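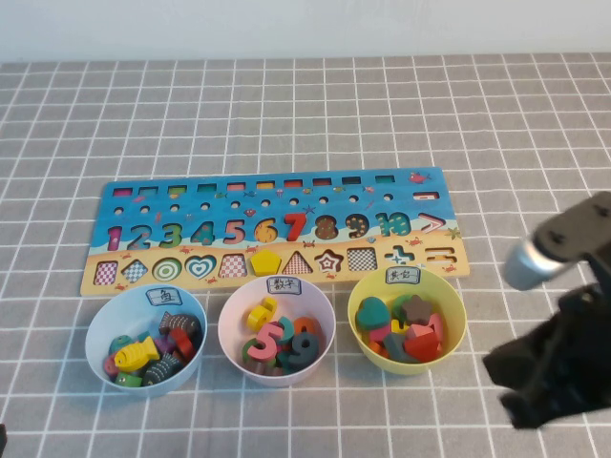

Ludothèque Collavine - rapport d'étape, deuxième période
À l'attention de Ross Moffat, fonds Yule

Cher Ross,

Vous m'aviez demandé un rapport plus court que le précédent et, si possible, avec moins de considérations sur la colle. Je tiendrai la première promesse.

1. Où en est la collection

Le projet prévoyait 147 jeux remis en état, étiquetés et prêtables avant la fin de la subvention. Nous en avons 60 sur les étagères, contrôlés, avec leur fiche. 29 autres sont complets mais sans fiche, ce qui veut dire qu'ils existent physiquement sans exister administrativement. Le reste attend dans les cartons de l'ancien local de la rue Hetberg, dont nous avons enfin récupéré la clé en mars.

Le retard vient pour l'essentiel des puzzles à encastrement. J'avais prévu une demi-heure par plateau. C'était une estimation de personne qui n'avait jamais trié de plateau à encastrement.

2. Le cas des plateaux de calcul

Le modèle « bord de mer » est le plus demandé par les écoles maternelles, et le plus pénible à contrôler. Il réunit sur une même planche en bois les bâtonnets à compter en haut, les chiffres de 1 à 10 au milieu et les formes en bas, entre une mer très bleue et une plage peuplée de crabes rouges. L'enfant y apprend les quantités, les nombres et la géométrie. L'adulte qui range y apprend l'humilité.

Difficulté numéro un : les signes. Le moins, le plus, l'égal et le « plus grand que » sont logés à droite, au bout des rangées, et ce sont les pièces que les familles oublient de rapporter. Un 7 qui manque, tout le monde le voit. Un signe égal peut partir en vacances un trimestre entier sans qu'on le réclame. Nous avons ajouté une ligne « signes » à la fiche de retour, au-dessus de la signature, et les oublis ont nettement baissé depuis.

Difficulté numéro deux : les formes. Elles ont chacune leur motif, damier rouge et blanc pour le carré, le losange et le triangle, cercles concentriques verts pour le rond. C'est ravissant. C'est aussi la raison pour laquelle les pièces de remplacement unies, achetées par lot au début du projet sur mes conseils, dorment dans un tiroir. Je les porte au compte des enseignements.

Difficulté numéro trois : les bâtonnets. Leurs piles montent d'un cran à chaque case, de gauche à droite, et il suffit d'un seul bloc déplacé pour que toute la progression devienne fausse. Nhàn Tôn, qui tient l'atelier, refuse qu'on les remette au jugé. Elle a raison et cela prend du temps.

3. Méthode de tri

Nous avons abandonné les sachets à glissière, que les enfants ouvraient et que les adultes n'arrivaient pas à fermer. Le tri se fait désormais dans des bols ronds en plastique, 3 par plateau, posés en ligne devant la planche. Chaque bol porte une petite étiquette blanche écrite à la main en caractères chinois.

J'anticipe votre question, déjà posée par notre assureur. Les fiches bilingues français-chinois faisaient partie du dossier que vous avez financé (page 4, le paragraphe que personne ne relit), et l'atelier du soir a commencé par la moitié de la tâche qui lui semblait la plus naturelle. Les étiquettes françaises suivent. D'ici là, j'ai appris à reconnaître les bols à leur place sur la table, système qui fonctionne tant qu'aucun d'eux ne bouge.

La nappe grise quadrillée donne à l'ensemble un petit air de laboratoire. Je la recommande : on s'y tient droit et on pose les choses d'équerre.

4. Prêts et fréquentation

Les premiers prêts ont commencé en avril, le matin seulement. Deux écoles empruntent régulièrement, une troisième emprunte régulièrement et rend de façon plus libre. Les familles viennent surtout après 16 h 30, heure à laquelle nous sommes fermés. Nous proposons donc de déplacer une permanence en fin de journée, sans heures supplémentaires, en supprimant celle de 8 h 30, où Nhàn et moi buvons du café avec beaucoup de professionnalisme.

Le chat Udon, recueilli avec les cartons, n'est imputé à aucune ligne budgétaire.

5. Budget

Les dépenses de matériel restent dans l'enveloppe. Le poste « pièces de remplacement » est épuisé, voir le tiroir évoqué plus haut. Le poste « transport » est presque intact, puisque nous avons passé l'hiver à attendre une clé. Nous demandons l'autorisation de transférer le reliquat du second vers le premier, afin de faire tailler des pièces au bon motif par un menuisier du quartier. Son devis est joint. Il est raisonnable, et son damier rouge et blanc d'essai a passé l'examen de l'atelier au deuxième tour.

6. D'ici au prochain rapport

- Rédiger les fiches des jeux complets qui n'en ont pas encore.
- Vider le local Hetberg avant la fin juin, date à laquelle le propriétaire souhaite revoir ses murs.
- Terminer l'étiquetage français des bols.
- Ouvrir la permanence du soir, sous réserve de votre accord.
- Trouver un usage au contenu du tiroir. Toute suggestion sera étudiée.

L'objectif de 147 me paraît tenable si les cartons restants contiennent surtout des jeux de société. S'ils contiennent des plateaux à encastrement, je vous écrirai avant l'échéance, probablement sur un ton moins léger.

Bien à vous,

La coordination de la ludothèque Collavine

Pièces jointes : devis du menuisier, tableau des prêts, fiche de retour modifiée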